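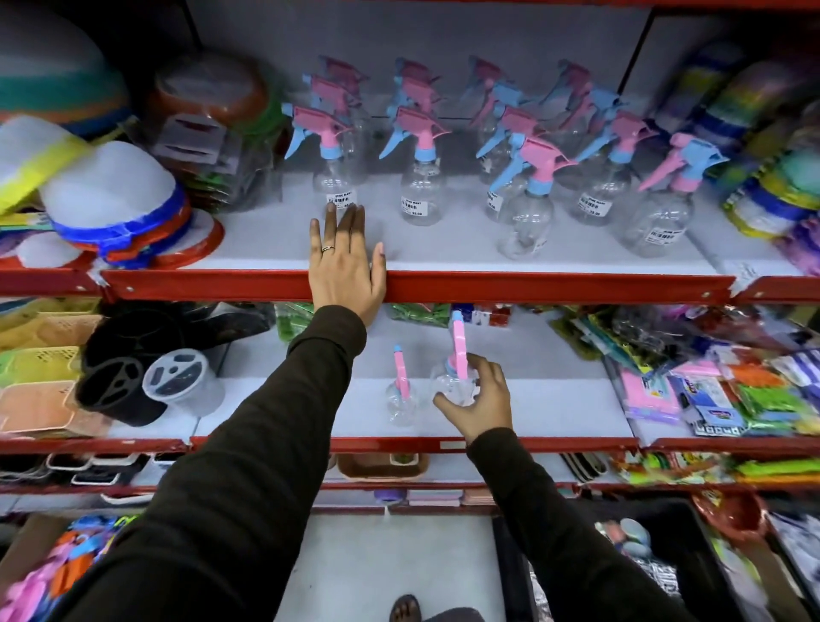

Trarkness to open shelf-picking work to visitors

Mon 18 March

Trarkness will hold an open day in June at its Prinau site, where visitors can see how shop work done by people is recorded and then used to train robot arms. Places are limited to 300 and must be booked.

The main demonstration covers shelf picking in household goods aisles. Clear plastic spray bottles are among the items handled. They are a hard case for a gripper: the body is round and see-through, the trigger sticks out to one side, and stock stands in close rows. A person will often steady one hand on the shelf rail and reach with the other. The Beyene arm control software is trained on recordings of such reaches, taken from the worker's point of view.

"Most of the faults we log are at the trigger," said Lemlem Demissie, head of handling at Trarkness. "The arm closes on the neck, the bottle turns, and the one behind it goes over. Visitors will see the current release, faults included."

Sessions last 10 minutes and run in 2 halls. Hall 1 shows picking from packed shelves of mixed plastic housewares. Hall 2 shows restocking, with Ciltitz supplying the shelving units. The recordings used for the present release come to 1799 separate picks.

Sumeya Dinsa, who runs the test floor, will take technical questions after each session. Visitors may bring one packaged item for trial, subject to a size check at the door. Glass and food cannot be accepted.

Bookings and press passes are handled by the Trarkness site office at Prinau.

Ends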